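4. Rehearsing a Chore in the Simulator

Before Fevus is allowed near your dishes, it practices on things that can't break. This section covers the Pick Up and Hold routine, the first 6 percent of what you probably imagined when you ordered a household robot.

4.1 Check the starting view

1. Open Ekinden and load the practice room.
2. Switch to the gripper view.
3. Confirm that the fingers are apart with nothing between them.

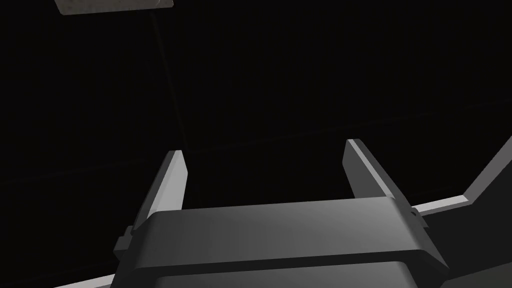 4. Select Chores > Pick Up and Hold. Do not select Chores > Tidy Room. It is on the menu because Sales asked for it.

Note: A mostly black background is normal in this view. Do not adjust your monitor.

4.2 Run the pickup

1. Set finger speed to 2. Speed 5 is for demonstrations and people with spare balls.
2. Press Start and keep your hand near Stop.
3. When the ball is between the fingers, press Pause and compare your view with the one below.

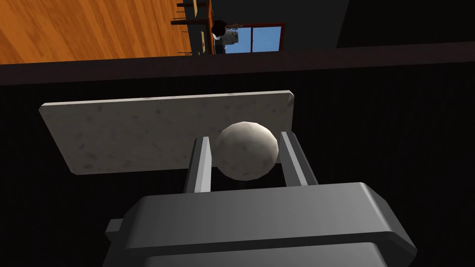
Figure 4-2. Ball between the fingers, speckled slab behind.

4. Press Save Run. Repeat until you have 100 saved runs or a new hobby.

CAUTION: A good score here does not mean the machine can clear a table. Luana Rangel in Support keeps a folder of emails from customers who skipped this line.

Note: Laundry folding is planned for February. The manual does not say which one.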